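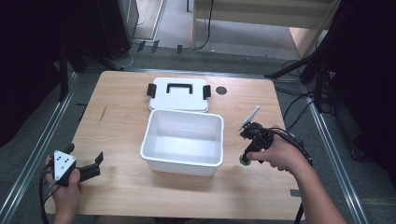
Section 7. Recording a demonstration with the hand grippers

Before you start, read the cautions in Section 5. The Mamus recorder must be on and both grippers must be connected by cable.

1. Put the box and its lid on the table, within easy reach of both hands. The lid lies flat, separate from the box.

2. Take one gripper in each hand. Hold it by the handle and keep your fingers off the marker plate.

3. Open both grippers fully and keep them still above the table until the recorder gives one short tone.

4. Do the task at a calm speed. If you drop the lid, do not pick it up quickly to save the take. Stop, and record again from step 1.

5. When the task is finished, open both grippers, move them back to the start position and wait for the second tone.

6. Write the take number and the colour of the object in the Utamik log.

Note: Small differences between takes are useful. Move the box a few centimetres or turn it a little before every new take.

Note: If the screen shows error 108, the marker was hidden from the camera for too long. The take is not saved.

CAUTION: Do not pull on the cables. Leave enough slack at the side of the table, and check that no cable is under your foot before you step back.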